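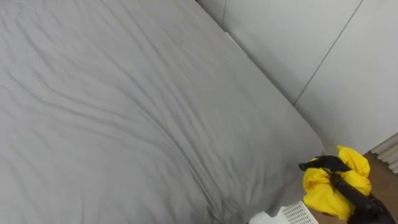
Gray fitted sheet, wrinkles included, with the yellow cloth.

Filed under: Household list > Beds and linens

Re: fitted sheet hangs lower on one side

On a morning in May, someone on the list wrote:
> I bought the Skoltano sheet everyone recommended and it sags
> at one corner. Did I get a bad one, or do I own a bad mattress?
> Also, does anyone iron these?

I have the same complaint, so I can offer company if not a cure. My sheet is light gray, bought in the Plostside closeout, and it fits the mattress the way a hotel robe fits me. The top is passable. The front hangs down over the white base like a skirt somebody hemmed on a bus, and it dips toward the right.
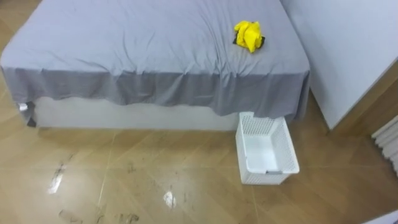 I've tried turning it around, which moves the problem to where I can't see it. That lasted until I walked to the other side of the bed. The tag is no help either. The Jaltance instructions say to start at the tag corner and work across, and they say it in 54 words, none of which is "pull."

As for ironing, no. I have read all 151 messages in the old ironing thread and came away with strong feelings about steam and no plans to use any. Wrinkles on a fitted sheet go under the blanket, where they belong.

The basket I'd recommend without reservations. White plastic, little square holes all over the sides, and it parks at the foot of the bed without taking up the whole floor. Mine has outlived two sets of sheets.

If you do send yours back, tell us what they say about the corner.

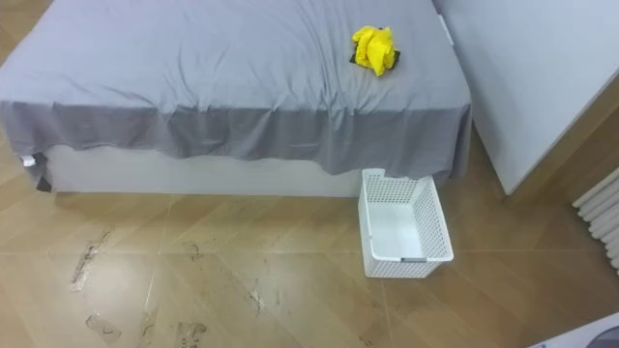 White basket on the floor, sheet hem doing as it likes.

Contact the list owner | Back to top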